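Forum Jesadine > Maison et rangement > Tri, vide-maison, fonds de bac

Sujet : Le bac gris des « trucs sans maison », vous en faites quoi ?

Message de lilou_des_bacs
Bonsoir tout le monde ! Je me lance enfin dans le grand bac gris, celui où on jette depuis des mois tout ce qui traîne et qui n'a pas de place attitrée.

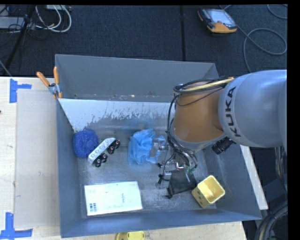
Réponse de Ineke Kuipers
Tout vider d'un coup sur la table et ne rien remettre avant d'avoir décidé pour chaque objet, voilà ma méthode, et je n'en changerai pas. Si tu pioches un truc par-ci, un truc par-là, dans trois semaines tu as le même bac avec d'autres choses dedans. Je parle d'expérience, j'ai fait ça tout un hiver.

Réponse de lilou_des_bacs
Ah mais je n'ai pas le courage de tout vider, moi ! Et puis il n'y a pas des montagnes non plus. J'ai le gratteur bleu foncé (le rond, tout frisotté), l'espèce de filet bleu clair chiffonné, le machin à roues blanc et noir, et le truc blanc plat posé devant. Le gratteur, je sais, direction l'évier. C'est le reste qui me bloque. Le filet surtout, j'ai l'impression que ça peut toujours servir…

Réponse de patbricole
« Ça peut toujours servir », la phrase qui a rempli mon garage. Poubelle.

Réponse de Henk Dijkstra
Pas d'accord avec patbricole. Un bout de matière légère et ajourée, ça se garde, ça ne prend pas de place. J'y mets les oignons, les pinces à linge, les savons qui finissent en miettes (on les enferme dedans, on noue, et on frotte jusqu'au bout). Le tout est de savoir si le tien est encore entier. Déplie-le avant de décider, chiffonné comme ça on ne peut rien en dire.

Réponse de patbricole
Et combien de sachets d'oignons tu as, Henk ? Sérieusement. Chez ma belle-mère il y avait un tiroir complet de filets « pour les savons ». Elle utilisait du gel douche.

Réponse de Henk Dijkstra
J'en ai quatre, ils servent tous les quatre. Et j'achète mes oignons en vrac.

Réponse de mariejo44
Coucou lilou ! Moi je me méfie plutôt du gratteur. Tu dis direction l'évier, mais s'il a traîné dans un bac avec des roues et je ne sais quoi, je ne le passerais pas sur mes casseroles ! Chez nous ces trucs-là finissent à la cave, pour les pots de fleurs et les bottes. Et on en reprend un propre pour la vaisselle, ça ne coûte presque rien.

Réponse de lilou_des_bacs
Oh mais je comptais le laver quand même, hein ! Eau bouillante et vinaigre, comme pour les brosses.

Réponse de Ineke Kuipers
Eau bouillante, attention, selon la matière ça se déforme et tu récupères une galette. Eau bien chaude et savon, tu rinces, tu laisses sécher dehors. Et pour la vaisselle je suis de l'avis de mariejo44, je ne le ferais pas. Les joints de la douche, oui.

Réponse de zouzou_range
Je débarque avec une question : tu as un bac d'un seul tenant, sans séparation ? Parce que pour moi le souci vient de là. Les grands bacs ouverts, on jette dedans sans regarder. J'ai eu le même problème jusqu'à ce que je mette des boîtes à chaussures à l'intérieur. Une pour le ménage, une pour les jouets et tout ce qui roule, une pour les papiers et notices. Depuis, je retrouve mes affaires — enfin, à peu près, mon mari met quand même les piles avec les éponges.

Réponse de patbricole
Les boîtes dans les boîtes, c'est juste du désordre avec des cloisons. J'ai essayé le système Closovow, celui avec les petits casiers qui se clipsent. Au bout d'un mois il y avait un casier « divers », et au bout de deux il y en avait trois.

Réponse de zouzou_range
Parce que tu n'as pas mis d'étiquettes !

Réponse de patbricole
J'avais mis des étiquettes. Il y avait écrit « divers » dessus.

Réponse de mariejo44
😂 Bon, et le machin à roues, lilou ? Il y a un petit à la maison ? Si c'est un jouet, retour dans la chambre et on n'en parle plus.

Réponse de lilou_des_bacs
Il y a mon neveu de temps en temps, et sa mère jure que ce n'est pas à lui. Donc il habite dans le bac. Je n'ose pas le donner, je suis sûre qu'on me le réclamera le lendemain (c'est arrivé avec une raquette, on m'en parle encore à Noël).

Réponse de Henk Dijkstra
Tu lui donnes un délai. Chez moi c'est 14 jours sur l'étagère de l'entrée, bien en vue. Celui qui le reconnaît le reprend, sinon il part à la ressourcerie. Je préviens toute la famille par message, comme ça il n'y a pas de discussion après.

Réponse de Ineke Kuipers
Quatorze jours c'est très court quand la famille ne vient qu'aux vacances. Je laisse jusqu'à la fin de l'été, moi.

Réponse de Henk Dijkstra
Et c'est comme ça que l'étagère devient un deuxième bac, Ineke. On s'est déjà disputés là-dessus dans le fil des placards d'entrée.

Réponse de Ineke Kuipers
Je m'en souviens très bien et j'avais raison.

Réponse de tontonremi
Bonjour, pour les objets plats qui ressemblent à une boîte ou à un livret, mon conseil est de les ouvrir tout de suite, avant le reste. J'ai failli jeter la notice de ma chaudière Timmermans avec la garantie pliée dedans ! Depuis j'ai une chemise cartonnée pour les papiers d'appareils et tout y va, même les notices en douze langues. Ma fille me dit que tout est en ligne. Le jour où la chaudière s'arrête à 6 h du matin, on est content d'avoir le papier.

Réponse de lilou_des_bacs
Bien vu tontonremi, je vais commencer par là alors ! Et une question bête pour finir : le bac lui-même, vous le gardez une fois vide ? Il est grand, il est solide, mais j'ai peur qu'il se remplisse tout seul.

Réponse de patbricole
Il va se remplir tout seul.

Réponse de zouzou_range
Garde-le mais change-lui de métier ! Le mien est parti sur le balcon avec les sacs de terreau. Il y a tout un fil là-dessus, « Recycler ses grands bacs », 491 réponses, prends un café avant de commencer.

Réponse de mariejo44
Pareil, le mien sert pour les couettes d'hiver. Par contre il faut un couvercle, et bon courage pour en trouver un à la bonne taille. J'ai fini par prendre un Arkbridge un peu trop grand avec une sangle par-dessus, ce n'est pas beau mais ça tient.

Réponse de lilou_des_bacs
Bon, décision du soir : gratteur à la cave, livret (ou boîte, on verra bien) à ouvrir demain, engin à roues sur l'étagère avec le délai de Henk — pardon Ineke ! Le filet, je le déplie et je vous dis. Pat, je ne veux pas t'entendre.

Réponse de patbricole
Poubelle.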